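Teaching Notes: Two-Handed Shoe Placement with Handheld Grippers

Contributed by Aroha Tawhiri, manipulation group, Prellura

The shoe-stand task has now passed 800 accepted demonstrations, and several readers have asked how it is being taught and why we moved it off the teleoperation rig. This item covers the collection method, the rejection rules and the open problems. Training results will be reported separately by Jihad Sfeir when the May evaluation is finished.

The task is simple to state. A pair of shoes starts on the table near a two-tier stand. The operator places the shoes on the stand, soles down and toes facing the same way. Either hand may go first. Both hands may be used on one shoe if it has to be turned over. The demonstration ends when both grippers are open and clear of the stand.

We first collected this by remote control from the leader arms in the Bonholm lab. That worked for the placing but not for the turning. A canvas shoe bends at the ankle opening when it is lifted by the heel, and an operator working through leader arms gets no feel for when the fabric is about to slip. Operators compensated by squeezing harder and moving more slowly. The recorded motions were usable, but they were long, with many pauses, and the policy learned the pauses along with everything else. Median length for a complete demonstration was 11 seconds by hand against more than twice that by remote control.

With the handheld grippers the operator stands at the table and does the work directly, one device in each hand. The fingers match those on the robot, so the grasp geometry carries over. What does not carry over is reach. A person can lean, and can rotate a wrist into positions the arms cannot follow. We check every demonstration against the arm model after recording and discard those that leave the workspace.

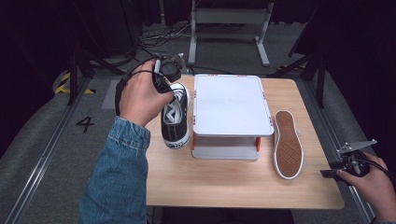
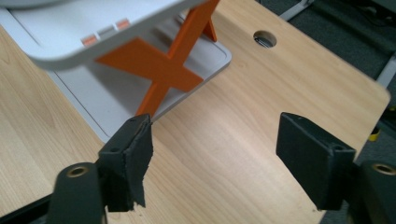
Starting positions are drawn from a printed sheet before each demonstration. The sheet gives a position and a resting orientation for each shoe: upright, on its side or sole up. Operators are asked to follow it even when the result is awkward, as the awkward starts are the ones in short supply. Left to choose for themselves, most people put shoes down neatly, in pairs, within easy reach. Our first batch was full of this, and a policy trained on it failed whenever a shoe began on its side.

The stand is also moved between demonstrations. It may be shifted or turned on the table, but the top shelf has to stay within reach of both arms. Warrick Kereama found that small turns matter more than large shifts. A stand set square to the table edge in every recording gives the policy no reason to look at the shelf edge, and it will place by table position alone. The current sheet includes a turn in every second entry.

Rejection rules, as of this issue:

Reject if a shoe is dropped from above the shelf. A slip onto the table followed by a fresh grasp is kept and tagged as a recovery.

Reject if the operator's bare fingers touch a shoe or the stand after the start signal.

Reject if either gripper loses tracking for more than 6 consecutive samples. Shorter gaps are interpolated.

Reject if the two streams disagree on the start signal. Run the sync check again before continuing.

Keep slow demonstrations if they are otherwise clean, and tag them. Jihad removes them at training time and would like to have the option of putting them back.

Shona Leckie reviewed the first 2501 recorded clips, including partial takes and calibration runs, and her notes are on the group drive under Clonus. Her main finding concerns regrasping. Operators change grip in the air by passing the shoe from one gripper to the other, and each person does it differently. Some pass heel to toe, others pass across the sides. Both are valid, but mixing them without a tag produced a policy that would hesitate between the two and then close on nothing. Handover style is now a required field in the log. Old clips are being tagged backward from the most recent.

Finger pads are inspected at the start of each session. A worn pad still holds rubber well enough but behaves differently on canvas, and the robot's own pads should be in comparable condition when the policy is tested. Aníbal Usuga is preparing a short wear scale with reference samples so that the entry in the log means the same thing at both sites. Until it is ready, write "new," "used" or "damaged" and leave the comment field for anything else.

Still open: laces. They are tucked in for the present collection, and a loose lace caught under a sole is the most common cause of failed placements on the arms. The McKinnon group has proposed a separate set with laces left as they fall. Operators who want to take part should send Aroha their available hours and state whether they have completed the two-handed calibration. Single-hand calibration does not qualify.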